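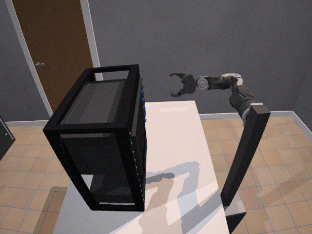

Open-frame rack on a table, tiled floor below.

Members > Newsletter > Keeping the Office Running

Backups: what to check before the summer shutdown
July | By the Ruvunside newsletter desk

Most small offices have a backup. Fewer have restored a file from one in the past year. With the Ruvunside units closing for part of the summer, members who keep their own records on site should run a restore test before they lock up.

Pick 200 files from different folders, including some that are old and some that changed this week. Restore them to a spare folder, never over the originals. Open a sample of each type. A spreadsheet that restores at the right size can still fail to open, and the backup log will not report it.

At Vollwood the accounts office ran this test in the spring. The nightly job had been finishing without errors, but one shared folder had been moved and was no longer included. Correcting the path took a few minutes. The first full copy afterwards took 6 hours, so it was started at the end of the working day.
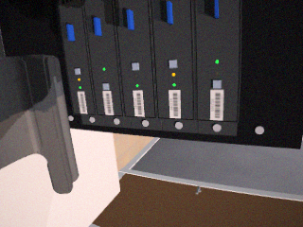

Upright modules with blue tabs in a black enclosure.

Labels matter more than most offices assume. Each drive should carry a label that matches an entry in a written list, and the list should give the date the drive went into use. Keep one copy of the list away from the building. The Mahama office replaces drives after five years, whether or not they have reported faults, and notes each change on the same sheet.

Members using the Bovard storage contract should note that the collection time for off-site copies moves to 4 pm during the shutdown. Copies not ready by then will wait for the next round. Encrypted copies are accepted, but the key must be held separately.

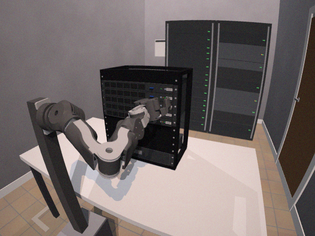 Should the backup be left running while the office is closed?

Leave it running if someone can read the alerts and get into the building. Otherwise take a full copy on the last working day, check it, and switch the job off until staff return.

Shares: 6 | Comments: 4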